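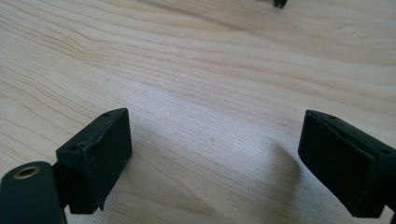 Film Marketing and Audiences
Handout 4: Reading the synopsis
9/29/19

Last time we looked at posters. Now the paragraph underneath them, the one a distributor sends to festivals, cinemas and TV guides. Read it as advertising. It is rarely written by whoever wrote the film, and I suspect it is often written by someone who hasn't watched it to the end.

Our main text is the press sheet for Trunuma, a road comedy with a running time of 152 minutes. The short synopsis has 26 words and calls the film "fast-paced." Make of that what you like.

Things to check in any synopsis

1. Who is the subject of the first sentence? In the Trunuma sheet it is the younger brother, who is off screen for most of the second half. The sister carries the story and gets half a clause.

2. Where does it stop? Most stop at the end of act one. The Kandeck sheet gives away the wedding, which comes very late. A mistake, or a guess that audiences want to know they're getting a wedding?
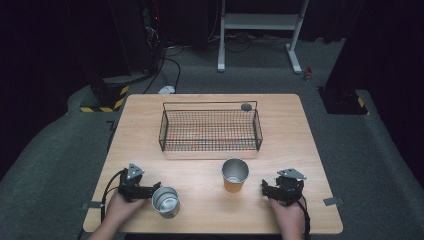
3. What do the adjectives claim? "Heartwarming" and "darkly funny" turn up together more often than they should. Underline them, cross them out, and see if there is still a film left.

Festival version and trade version

Kandeck has two sheets. The festival one talks about borders and memory. The trade one talks about a stolen van – same van, same film. The textbook line is that each is "tailored to its audience." Maybe. I have yet to see good evidence that either audience picked its ticket that way.

For next class

Read the Wurkero sheet and the Ó Riain chapter, with some doubt about his survey: 372 people asked, all of them leaving one cinema. Then write your own synopsis of Wurkero, 200 words at most, no adjectives in the first sentence. Bring it on paper.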